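Clearing a Repeating Finger Overcurrent Fault During Peg Insertion

6 min read

The procedure applies to two-arm cells running the Drestura hand controller on a peg and slot board. It covers one fault only: finger overcurrent on the hand that is holding a peg, repeating within 30 seconds of a reset.

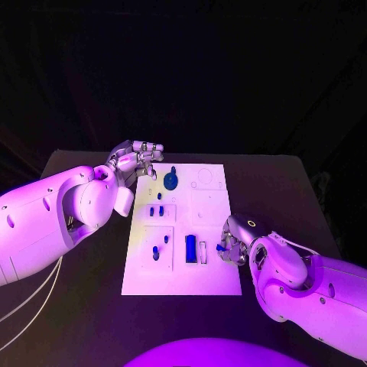 We spent most of a week on this fault in June. The log showed 1,386 entries, all from the same hand, and we replaced a finger drive before Anjani Entili found that the grip force limit and the holding current limit had been set from different tables. The drive was fine. Work through the steps in order before ordering parts.

Before you start

You need the pendant, a 2 mm hex key, a feeler gauge and a copy of the last good parameter file. Do not reach between the arms while either one is enabled. A hand in overcurrent drops its holding torque without notice and the wrist may sag onto the board.

Step 1. Stop and make safe

Press the stop on the pendant. Wait for both arms to report brakes on. Lock out motor power at the cabinet and hang your tag. Leave the logic supply on, or the fault buffer will be lost.

If a peg is still pinched in the fingers, support it from below before you touch the hand. Do not pull it. Back the fingers off with the manual release, one at a time, starting with the thumb.

Step 2. Save the log

Export the fault buffer to the cell computer. Note the finger number, the commanded current and the time from grasp to trip. A trip under one second after grasp points to a mechanical bind. A longer delay points to the limits, and you can go to Step 4.

Step 3. Check for a bind

With motor power still locked out, move each finger through its full travel by hand. Resistance should be even. Check the linkage screws with the hex key; a screw that has backed out will catch the next segment near full curl. Also check that no cable is pulled tight at the wrist.

Check the slot edges on the board with the feeler gauge. A raised edge loads the peg sideways during insertion, and the hand reads the side load as grip error.

Step 4. Compare the limits

Open the hand parameters and go to page 11. Compare grip force limit with holding current limit. The holding limit must be higher than the current needed to reach the grip limit. In our cell it was lower, so the hand tripped whenever it gripped to its own setpoint.

Load both values from the last good file. Do not raise the holding limit by hand to stop the trips. Illia Kravets tried this on the Zamberg cell and overheated a winding.

Step 5. Test

Remove the tag and restore motor power. Run at reduced speed with everyone outside the guard. Grasp a peg, hold it clear of the board for one minute, then release. If there is no trip, run a single insertion, then a full board.

If the fault returns with matching limits and free linkages, take the hand out of service and send the saved log with it.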